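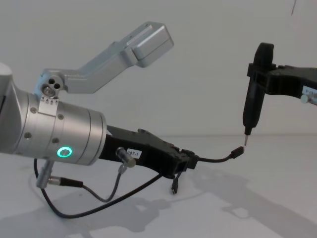
## 4.3 Connecting and routing micro-USB leads

This section covers the leads used between the Plundley desk hub and its satellite units. It applies to the standard black micro-USB lead and to replacement leads of the same pattern. Power supply leads are covered in section 4.5.

You will need:

- the lead, unpacked and straightened
- the satellite unit, switched off
- two Prirnier reusable ties (size S)
- a dry, lint-free cloth
- a torch or desk lamp

> **Caution:** Do not use metal picks, pins or compressed air on a micro-USB socket. The centre tongue of the socket bends easily and cannot be replaced separately.

### 4.3.1 Checking the lead

1. Lay the lead on a clear part of the table and let any tight coils relax. Do not pull kinks out by force.
2. Run the full length through the cloth. Stop at any flat spot, split or hard lump and set the lead aside.
3. Look at the sleeve behind each plug. The outer jacket must enter the sleeve with no inner wires showing.
4. Hold the micro-USB plug under the lamp. The metal shell must be straight and its seam closed. The two small catches on the wide face should stand slightly proud.
5. Press each catch once with a fingernail. It should spring back.

A lead that fails any of these checks is to be cut in half and placed in the cable waste bin. Do not return it to the drawer.

### 4.3.2 Fitting the plug

1. Support the unit with one hand so that it cannot slide.
2. Grip the plug by its moulded body, never by the cable behind it.
3. Compare the plug with the socket. Both have one wide side and one narrow side. On Ziltside units the wide side of the socket faces the label.
4. Bring the plug up square to the socket and push until the shell is fully in. If it stops early, withdraw it and check which way up it is.
5. Let go. The plug should hold its own position without drooping.

**Note:** On units with a rubber dust cover, fold the cover fully back before step 4. A trapped cover gives the same feel as a plug held the wrong way up.

### 4.3.3 Routing the lead

1. Leave the first 10 mm behind the plug sleeve straight.
2. Form a single open loop on the table, no less than 200 mm across, and bring the free end back towards the hub.
3. Place the first tie where the lead leaves the loop. Close it so that the lead can still be drawn through by hand.
4. Place the second tie 200 mm before the hub.
5. Where two leads must cross, put the thinner lead on top.
6. Check that no spare plug is left hanging over the table edge. Fit a cap to any plug not in use and lay it flat.

> **Caution:** Do not route leads under the feet of the hub or between the table and the wall. Both positions crush the jacket over time.

### 4.3.4 Test

Switch on the hub, then the satellite unit. The link lamp on the hub should show steady within a few seconds. If it flickers, move the lead gently at each end in turn:

| Result | Action |
|---|---|
| Flickers when moved at the hub | Reseat the plug at the hub |
| Flickers when moved at the unit | Reseat, then inspect the socket |
| Flickers at both ends | Replace the lead |
| No light | See fault code 43, section 9 |

### 4.3.5 Removing the lead

Switch off the satellite unit first. Hold the plug by its body and draw it straight out. Do not rock it up and down. Coil the lead loosely, following its natural curve, and close one tie around the coil.

Leads supplied before July have a shorter sleeve and must not be used with Ateş wall brackets.

*Section revised December 2021, R. Van Leeuwen. Replaces sheet 4.3 in the printed binder.*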